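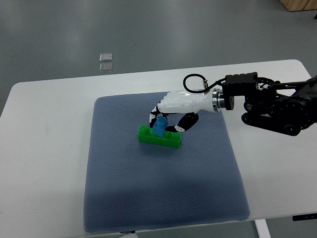
LISTA DE COMPROBACIÓN: MESA DE JUEGO, TAPETE Y PIEZAS DE CONSTRUCCIÓN
Centro Lomik, sala 17
Periodo: septiembre
Inspección: Chrysanthi Chatzigeorgiou
Revisión: Savvas Tzavaras

1. Mesa
1.1 Esquinas redondeadas, sin aristas vivas. Conforme.
1.2 Estabilidad con carga lateral en los cuatro lados. Conforme.
1.3 Limpieza del tablero blanco. Conforme. Usar paño húmedo; no emplear estropajo.

2. Tapete acolchado
2.1 Asentamiento sobre el tablero. Conforme con observación. El borde inferior tiende a abombarse hacia el frente de la mesa. Alisar a mano antes de cada uso.
2.2 Costuras y relleno. Conforme.
2.3 Margen libre de tablero a izquierda y derecha. Conforme. No se exige centrado exacto.

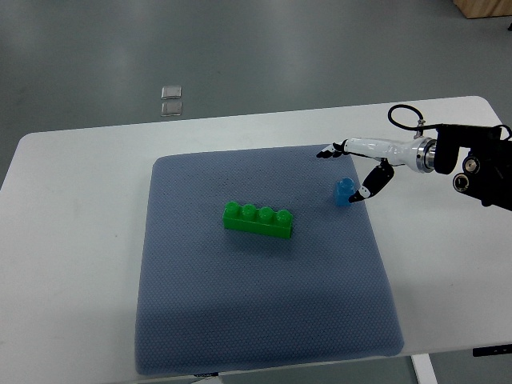

2.4 Deslizamiento. Pendiente. Repetir la prueba con el tablero seco y anotar el resultado en la ficha 459.

3. Piezas
3.1 Pieza verde alargada: tetones sin rebabas ni grietas. Conforme.
3.2 Pieza azul pequeña: tamaño. No apta para menores de tres años. Guardar aparte, en caja con tapa.
3.3 Encaje entre piezas. Conforme. Una pieza inclinada no se considera encajada; retirar y volver a colocar, sin golpear.
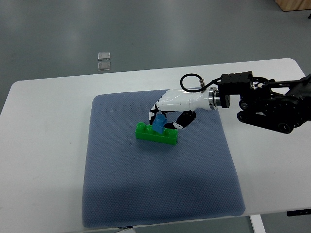

Pieza azul inclinada sobre la verde. Véase el punto 3.3.

4. Suelo y entorno
4.1 Suelo gris liso, sin piezas caídas al cierre. Conforme.
4.2 Reflejos de la luz de techo sobre el tablero. Sin incidencia.

Comentario de S. Tzavaras: el punto 2.4 figura abierto desde la revisión anterior. Si el tapete desliza, pedir base antideslizante a Cekberg. No pegar con cinta.

Resultado: apto con observaciones (2.1, 2.4, 3.2).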